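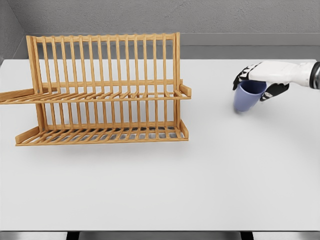

Edin Jurić 觉得,手指的问题不在电机,在程序里那几行等待时间。他说自己家里做过一只类似的手,等待时间写得太长,看起来就像手在犹豫。Rok Dumitrescu 不同意,两个人站在屏幕前面争了好一会儿,我在旁边喝茶,听懂了一大半。

这是七月一个下午,我去 Jurnitz 参观。Jurnitz 是一个共用的工作间,在一座旧印刷厂的二楼,会员可以自己拿钥匙进去。我学中文的时间不算短,可是写技术的东西还是第一次,如果有用词不准的地方,请读者原谅。

进门先要换鞋,然后在本子上签名。左边是木工的房间,右边是电子的房间,中间一条走廊放着自行车和几箱没有人要的键盘。走廊很窄,两个人面对面走过来,其中一个必须退回去。我到的时候是下午四点,木工房间的机器刚停,空气里还有木头的味道。

我要看的项目叫 Clodusa。它的目标很简单:做一只机械手,帮人把洗好的杯子和盘子放到沥水架上。Tiina Heinonen 是最早提出这个想法的人,她原来只打算在自己的厨房里做,后来发现厨房的桌子不够大,就搬到了工作间。现在参加的人有六个,平时都是晚上来。

真正的手还没有装完。外壳打印好了,放在一个鞋盒里,手腕的轴承要等 Nustard 寄来。所以他们目前大部分的工作是在仿真里做的,也就是在电脑里先放一张桌子、一个架子、一个杯子,让程序在里面练习。Tiina 告诉我,在仿真里失败很便宜,杯子掉了,按一个键就重新开始。我问她一个晚上要按多少次,她说上一次他们让程序自己跑了500遍,然后大家去吃饭了。

参观的人可以自己试。Rok 让我坐到电脑前面,给我看怎么改手的高度和手指弯曲的角度。我改了一个数,手就偏到杯子旁边去了,再改一个数,手指碰到了杯口,杯子倒下。Rok 很有耐心,他建议我每次只改一个地方,并且把改的数写在纸上。我写了半张纸,第13次的时候杯子终于离开了桌面。我知道这不是什么大成绩,可是我很高兴。
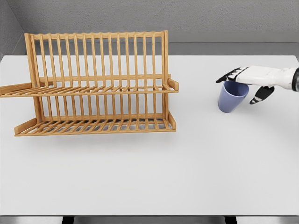
Clodusa 的仿真画面:手在杯子上方,左边是两层的木沥水架。

关于沥水架,我多问了几句,我自己在家也做一点木工。Kastriot Popescu 负责做模型,他解释说木条之间的距离最麻烦。距离太小,盘子放不进去,距离太大,盘子会斜。在电脑里改距离只要几秒钟,在木头上就要重新打孔。他打算等程序稳定以后,再照着模型用真的木头做一个,木料已经向 Dimitriou 订了。我建议他先用便宜的松木做一段试一试,他记下来了,不知道会不会采用。

另外一个困难是摩擦。仿真里的杯子表面怎么样,要靠人填一个数进去。真的杯子刚洗过,上面有水,也可能有洗洁精,那时候还能不能抓住,谁也不敢保证。Edin 认为应该在手指上贴一层软的材料,Tiina 想先在程序里把握力加大。我个人比较同意 Edin,握力太大,对薄的玻璃杯恐怕不好。不过我只是一个客人,这句话我是在楼梯上才对他讲的。

费用方面,他们没有给我看完整的账。我只知道电机是从旧设备上拆的,控制板是自己焊的,外壳用工作间的打印机,材料钱按重量交。电脑最贵,是大家一起用的,谁要跑很久的仿真,必须提前在门后的表上写名字。我看见那张表的晚上时间差不多都写满了。

我觉得参观有两点不太方便。第一,楼里没有电梯,带重的东西上来很辛苦。第二,电子房间的风扇声音很大,说明的人要喊着说,像我这样外语不是母语的人,有时候听不清楚。如果你也想去,最好坐在离风扇远的那一边,带一个本子,请他们把关键的词写给你。

离开之前,Rok 把等待时间改短了一半,Edin 站在后面看。跑了几遍,两个人都没有说对方是对的,只是把新的数存下来了。Tiina 在收拾茶杯,她开玩笑说今天还是要用人的手洗。轴承到了以后他们会写信通知我,那时候我想再去一次,看看鞋盒里的那只手装起来是什么样子。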